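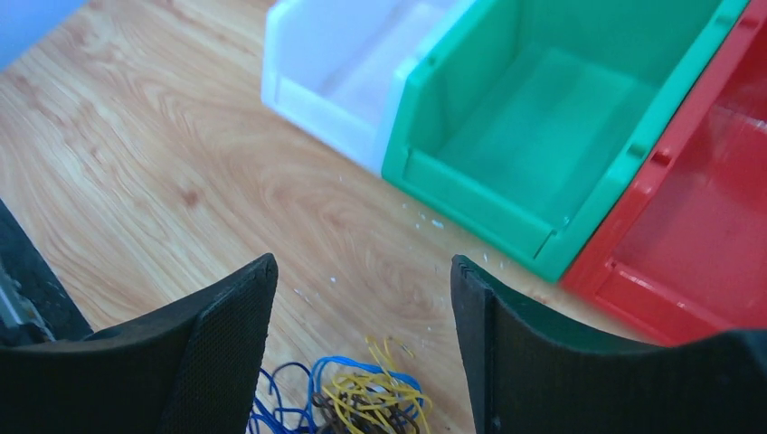 Open-fronted bins, side by side

jkiani73
Moving my seed packets out of the shoebox before August. I've got 18 kinds of veg and a lot of half-used flowers. Do you sort by sowing month or by plant family? Bins like these, or a tin with a lid?

halatahiri
Sowing month, every time. I open the March lot in March and that's it. Family sorting meant I forgot the spring onions two years running.

Plitell
Disagree. Beans get sown three times here, so which month do they live in? I go by family and write the dates on the packet.

halatahiri
They move along to the next month once I've sown some. Takes a minute on a Sunday.

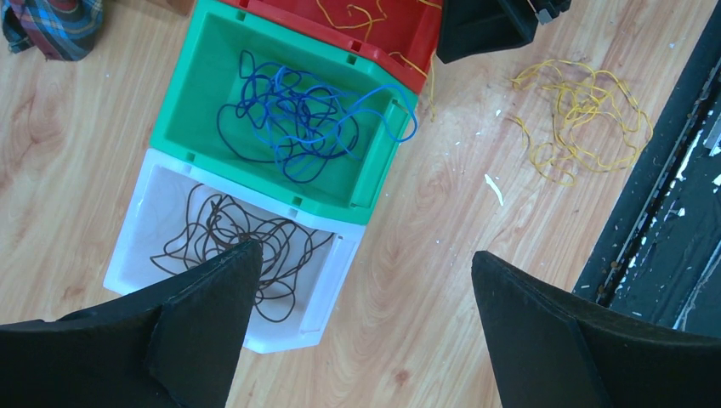 Bins in a row, open at the top

nikzad_plot16
Sorting matters less than keeping them dry and dark. Open bins are fine in a cool cupboard, not in a greenhouse. I lost a whole year of parsnip that way.

Plitell
Parsnip barely keeps a year anyway, wherever you put it.

nikzad_plot16
Mine was new that January. Germination was 2 out of 16.

jkiani73
Going with months then, in the cupboard under the stairs. Beans can have their own bin. Anyone want spare leek seed?

halatahiri
Yes please, will message you.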